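Bromisthorpe Workshop Tips: teaching a two-arm setup to put dishes away

I spent March on the plate-in-bin task, and what helped most was dull! Varying where the bin starts beat piling on more demos.

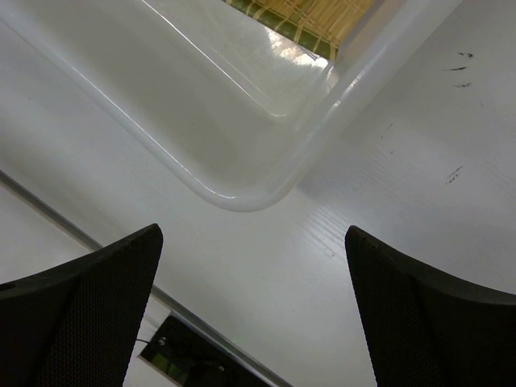
Bin placement gets its own column in my log now. I turn the thing between runs, and with a corner pointing at the gripper like that, I write "corner" and move on. My first 74 demos had it square every time, and the policy managed 2 good tries out of 16 once I rotated it (ouch). Mixed angles got me to 721 demos and a much calmer arm.

Check both views before you hit record, too. Glossy plastic can glare in the wrist view.
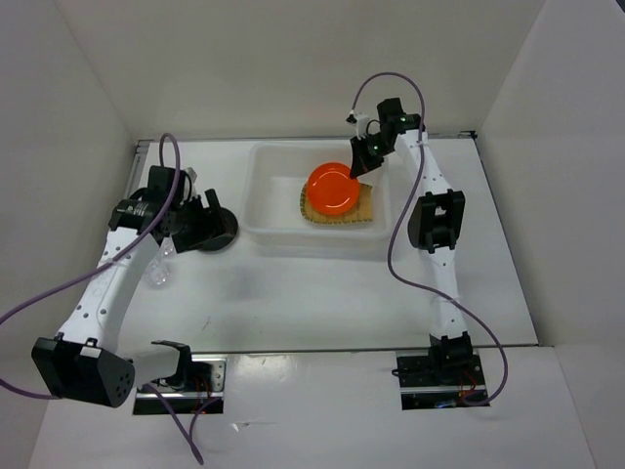 Orange plate on the tan mat, right gripper at the rim.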